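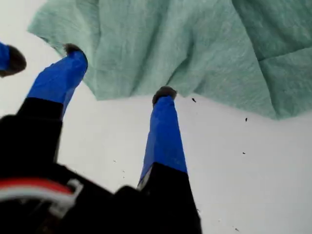 A morning of cloth at the Prurnik open house, Hamilthorpe

I have been meaning to go to this for years. The Prurnik works opens its doors one morning every September, and every September I find out the week after. This time I wrote it on the kitchen wall, got up in the dark, and was standing at the side gate at 8 with a coffee in each hand (both mine).

If you don't know Prurnik, they wash, dry, press and fold cloth for other people. Restaurants, a couple of small hotels, the clinic on the hill. They also finish new cloth for a few makers, so you get brand new napkins going down one side of the building and well-traveled tablecloths going down the other. It smells wonderful. Warm cotton, a little starch, a little steam, and toast from the break room.

The wash floor

You go in past the washers, which are loud, and I loved them. They let us stand behind the yellow line and watch a load come out into the carts. Wet tablecloths are so heavy! One of the staff let me try pulling a single one free of the pile and I had to put my foot against the cart. The trick is to find a corner and follow the hem, and never to grab from the middle. I have been grabbing from the middle my whole life.

There is a wall near the dryers where they pin up things found in pockets and folded into napkins. Corks, a tiny spoon, a very nice earring. I could have stayed at that wall for an hour.

Folding and sorting

This was my favorite part. The tables are white and flat, and everything lands on them in a heap first. A pale mint-green cloth all crumpled up on a white table is a lovely thing to look at, and I say that as somebody who normally sees a crumpled cloth and walks past it. The color is soft enough that it deepens to teal-green in the creases. I asked if I could buy one and was sent to the shop, of which more below.

They showed us how to get from heap to square. First you find any corner at all and hold on. Then you slide your other hand along the edge until you reach the next corner, let the rest drop, and give it one shake. Lay it down, smooth outward from the center with the flat of your hand, and fold in half, then in half again. A dinner napkin ends up with 4 layers at that point and can go on the stack. The people who do this all day make it look like dealing cards. Mine looked like a sandwich.

Sorting comes before any of that, and I hadn't thought about how much there is to it. Color is the easy bit. They also feel each piece for thin spots, check the hems, and pull out anything that needs mending. A rejected napkin gets cut down into polishing cloths, and those go back to the same customer if they want them.

The sample room

Up a short stair is the room where they keep a square of every cloth they have ever finished - 345 of them, in shallow drawers, with a handwritten label on each. You're allowed to touch! The Plutness drawers are the ones to ask for. Plutness makes a cotton and linen mix with a slightly bumpy weave, and the oldest squares have gone so soft that they feel like the inside of an ear. I kept going back to a mustard one.

Also worth opening is the drawer at the bottom left, where the mistakes live. There's a stripe that changes its mind halfway.

Shop, food, getting there

The shop is a folding table by the exit with seconds on it. I came home with 3 tea towels and a bag of offcuts for a quilt I have not started. The mint green was sold out by the time I got down there, so go early if you see a color you like.

Furtună, the bakery across the road, brought over trays of cheese pastries and they were still hot. Eat them outside, please, there's a sign and they mean it around all that clean linen.

Parking is behind the works, on gravel. The stair to the sample room has no elevator, but the staff will carry drawers down to you if you ask at the gate. Wear flat shoes, and take a sweater for the walk back to the car, as you'll have spent the whole morning next to the dryers.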